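Bundora Allotment Society
Minutes of the summer meeting, 2022-07-07

Present: Puspita Ginting (chair), Retno Rondonuwu, Flor Giraldo, Mawar Hartono, Remigiusz Duda (minutes)

Minutes of the last meeting were agreed with one change: the plum tree is on plot 7, next to the old gate.

Open day
Puspita thanked everyone for a wonderful open day - the best-attended we have had! The cake table sold out before lunch and 11 people put their names down for a plot. Retno has written to all of them and will show them round in small groups.

Water
The new tank holds 3000 litres and is already making a huge difference at the top end, where people used to carry cans all the way from the lane. Flor asked that hoses be rolled up after use. Agreed. The overflow still needs a longer pipe and Flor will get a price.
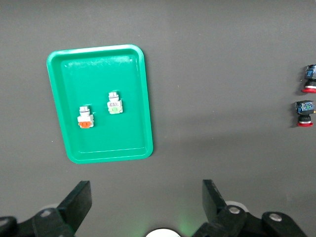
Remigiusz Duda

Shed
Mawar has cleared the back shelf and found four good forks, a sieve and the missing bunting. Mawar will label the drawers. Paint for the door to be chosen at the next work morning. Retno is keen on yellow, Puspita on dark blue.

Harvest supper
Lots of excitement about this one. It will be on the last Saturday in August, on the grass by the beehives. Flor is making her squash soup again (hooray) and Retno will ask the Jugah band whether they are free. Everyone to bring a plate, a chair and something they have grown, however small or knobbly.

Seed swap
Mawar has a great crop of Oltar beans coming on and will save plenty for swapping. Please use paper envelopes and write the year on them.

Any other business
Blackfly is bad on the broad beans this year. Slugs were discussed at length.

Meeting closed at 9 pm. Next meeting at Puspita's house, date to follow by email.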